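My aunt Halima Mussa left me a house in Flondbridge, a drawer of foreign coins, and the job of running the cup table at the Lund Street summer supper. The house I could handle. The cup table I had opinions about, mostly that it shouldn't exist.

But people in Flondbridge take their July supper very seriously (they've been holding it since 1891, and they'll tell you so while you're trying to park). So there I was at my own table with a box of clear plastic cups from Waleck, the discount place out by the highway, trying to work out how she'd done it all those years.
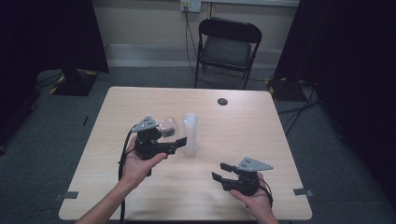 She'd left instructions, of course. They were in the back of a cookbook, in green ink, and they began, "Do not let Katalin help."

Katalin Antal lived next door and was already in my kitchen, helping.

"She stacked too high," Katalin said, reading over my shoulder. "Always too high! Then somebody bumps the table and it's cups to the church."

"It says 21 to a stack."

"It says that because I told her 21. She wanted 40."

I read on. The note said to nest them gently, because a cup jammed into another cup is a cup you'll be fighting with in front of the minister. It said to wipe the table first and let it dry. It said, underlined twice, that the lemonade goes on the LEFT, whatever anyone next door might say about it.

"The right," said Katalin.

I put down the cookbook and got us both some coffee, which seemed safest. We needed about 200 cups, and at the rate we were arguing we'd be done sometime around Christmas. 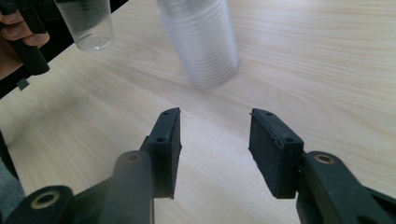 "Did you two ever agree on anything?" I asked her.

She thought about it for a good long while, turning her mug around by the handle.

"Your uncle's singing," she said. "We agreed on that."

I laughed so hard I had to go stand by the sink. When I came back she had the cookbook open to the green ink and was running her thumb down the page, very slowly, the way you'd pet an old cat. She had stopped at a line near the bottom that I hadn't gotten to yet.

"Save one for K.," it said. "She'll say she isn't thirsty."

Katalin shut the book and asked me if there was any more coffee.

"So," I said, pouring. "Left or right?"

"Oh, left," she said. "Put it on the left, for heaven's sake."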